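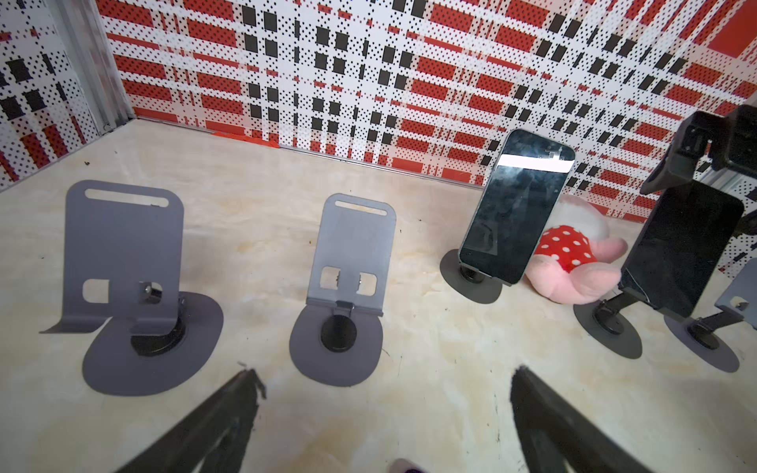
板金の勉強を始めるなら、わたしは迷わずスマホスタンドを薦めます。手のひらに載る大きさのくせに、曲げ、抜き、締結、重心、ぜんぶ入っているんです! 冷蔵庫の外板や配電盤の箱から入ると、大きすぎて全体が見えないうちに授業が終わってしまいます。その点スタンドなら、机に置いて、回して、ひっくり返して、気が済むまで眺められる。一枚の板を曲げたホルダーが、丸いハブを介して、しずく形に広がるベースの上に立っている。この構成を頭に入れておいてください。ホルダーの上のほうにある横長の長穴、下の四角い抜き、その抜きの奥にのぞく六角ナット。今日の話はだいたいこのあたりをぐるぐる回ります。

プロダクト基礎演習 第6回 配布資料
担当:Jucélia Damasceno
テーマ:曲げた板で物を支える

前回のおさらい

前回は厚紙で「曲げると強くなる」を体験しました。平らな紙は自分の重さでくたっと垂れるのに、端を折るだけで急にしゃんとする。あの驚きを忘れないでください。金属でも理屈は同じです。断面の材料が中心から離れるほど曲がりにくくなる、という話で、式は教科書の断面二次モーメントの節にあります。式が苦手な人は、まず厚紙の手ごたえのほうを覚えておけば今日は困りません。

1 背板と受け

スマホスタンドのホルダーは、大ざっぱに言えば「寄りかかる面」と「滑り落ちないための受け」でできています。背板だけだと端末はずるずる下がるし、受けだけだと前に倒れる。二つの面の角度の関係が使い心地をほとんど決めます。

受けを背板に対して直角にする設計が一番多いのですが、直角より少し深く折ると端末が奥に落ち着きます。逆に開き気味にすると出し入れは楽、そのかわり画面を強くタップしたときに浮きやすい。どちらが正しいという話ではないので、演習では両方作って触り比べます。ここ、毎年いちばん盛り上がるところです。

受けの前縁に小さな立ち上がりをつける人もいます。いい考えなのですが、高すぎると画面の下端に指が届かなくなる。下から上へスワイプする操作を必ず試してください。ケースをつけた端末と裸の端末の両方で!

2 角の丸み

上の角はなぜ丸いのか。ぶつけて痛くない、がまず一つ。もう一つ、鋭い角は塗装がのりにくく、そこから剥げていきます。見た目の話もありますね。端末そのものの角が丸いので、背板の角も丸めておくと並んだときに喧嘩しません。

課題図面では角のRを全員同じにしないこと。前の学期は提出物のほとんどがR3で、理由を聞くと「初期値だったから」でした。初期値は誰かが別の仕事のために決めた数字です。自分で厚紙を切って、指でなぞって決めてください。

3 穴の仕事

穴は楽しいですよ。材料を減らすだけのものと思われがちですが、ひとつの穴がいくつもの役を兼ねます。

長穴:ケーブルを通す、指をかける、軽くする。横に長いか縦に長いかで、板の弱くなる方向が変わります。横長の長穴を背板の上部にあけると、その上に細い帯が残る。この帯が細すぎると、つまんで持ち上げたときに曲がります。帯の幅は板厚と相談してください。

角穴:工具を入れる窓、充電端子の逃げ、製造時の位置決め。内側の角はレーザーなら小さなRで抜けますが、ゼロにはしないこと。力のかかる場所では、そこからひびが始まります。

曲げ線の近くの穴には要注意。曲げるときに材料が引っぱられて、丸い穴が卵形になります。実習で一度わざとやってもらいます。変形した穴は本当にきれいな卵の形になるので、捨てずに持ち帰って机に飾ってください。わたしの研究室にも並んでいます。

4 ヒンジとハブ

角度を変えられるスタンドでは、関節の摩擦が命です。ゆるければ端末の重みでおじぎをするし、固ければ片手で動かせない。演習の基準は「200gのおもりを載せて動かず、指二本で押すと動く」です。この幅に入れるのが思いのほか難しい。

摩擦はナットの締め具合で調整します。ナットに手が届くかどうか、図面の段階で必ず確かめましょう。工具の入る隙間がなければ、せっかくの調整機構が一生使えません。スパナを実寸で紙に描いて切り抜き、図面の上で振ってみる。子どもっぽいやり方ですが、これで見つかる失敗がたくさんあります。

ワッシャーを忘れる人が毎回います。金属どうしを直接こすると、最初はよくてもだんだん傷がつき、動きがざらざらしてきます。樹脂ワッシャーを一枚はさんで比べてみてください。指先に伝わる感じがまるで違って、ちょっと感動します。

5 ベースの形

円、四角、しずく形。どれでもスタンドは立ちます。違いが出るのは、どちらに倒れようとするかです。端末を載せると重心は上がり、たいてい前か後ろに寄る。真上から見て、重心がベースの輪郭の内側に落ちていれば立つし、外に出れば倒れる。原理はこれだけです。

しずく形のいいところは、広いほうを必要な向きに出せることです。使わない側の面積を削れるので、机の上の見た目が軽くなる。ただし向きを間違えると弱点がそのまま出ます。角度を変えられるホルダーと組み合わせるときは、一番寝かせた状態と一番起こした状態の両方で重心を描いてください。中間だけ描いて安心しないように。

横置きも忘れずに。動画を見るときは端末を横にします。幅が出て、左右の端を押すとひねる力がかかる。縦置きで完璧だったスタンドが横置きでくるっと回ってしまうのは、この科目の名物です。

6 背景を選ぶ

脱線に見えるかもしれませんが、毎年聞かれるので書きます。作品を撮るときの背景について。

赤と白と黒の格子のような強い柄の前に灰色の金属を置くと、色のない物の輪郭がかえって目に入ってきます。わたしはこういう組み合わせがとても好きです。いっぽう、磨いた面は周りの柄を拾うので、表面の傷や曲げの精度を見せたい写真には無地の紙が向いています。提出用は無地で一枚、好きな背景で一枚。後者は採点しませんが、講評会のスライドに使います。

演習の手順

材料は学内の工作室にある鋼板を使います。棚にTroltentと書いた箱があり、ねじとナットと樹脂ワッシャーはその中です。CADはZitixでもDurariでも、使い慣れたほうでかまいません。

まず実物の観察。自分の端末を載せ、受けの深さ、背板の傾き、ベースの張り出しを手描きでスケッチします。定規は後から。最初の一枚は目だけで描くこと。

次に厚紙模型。展開図を描いて切り、折り、端末を載せる。倒れたら倒れた向きを矢印で書き込みます。倒れない模型より、矢印だらけの模型のほうが次の図面の役に立ちます。

それから展開図を金属用に描き直します。厚紙と違って曲げの伸びを計算に入れる必要があります。係数は工作室の壁に貼ってある表の値を使ってください。表は16時を過ぎると部屋ごと閉まるので、写しておくと安心です。

最後に曲げと組み立て。バリ取りは必ず曲げる前に。曲げた後だと内側の角にやすりが入りません。手袋は切断とバリ取りのときに着け、ボール盤では外します。巻き込まれるからです。この一点だけは、わたしは怖い顔で言います。

提出物

手描きスケッチ、厚紙模型、展開図、完成品。それにA4で一枚のメモをつけてください。メモには「背板を15度余分に倒したら何が起きるか」への予想と、試した結果を書きます。予想が外れていても減点しません。外れた人のメモのほうが読んでいて面白いことが多いです。

参考になるもの

図書室のBarbosaの棚に、板金の展開図を集めたファイルがあります。トースターや折りたたみの譜面台など、開いてみると「一枚からこうなるのか」と声が出る図がたくさん。とくに譜面台は関節の考え方がスタンドと近いので、4の節で詰まった人はぜひ。

それから家の中を見回してみてください。本立て、タオル掛け、郵便受けのふた。曲げた板は身近にあります。見つけたら裏返して、折り目と穴をスケッチしてみること。次回の冒頭で見せ合いましょう。次回は溶接なしで箱を閉じる方法、つまり爪とスリットの話です。はさみと厚紙を持ってきてください。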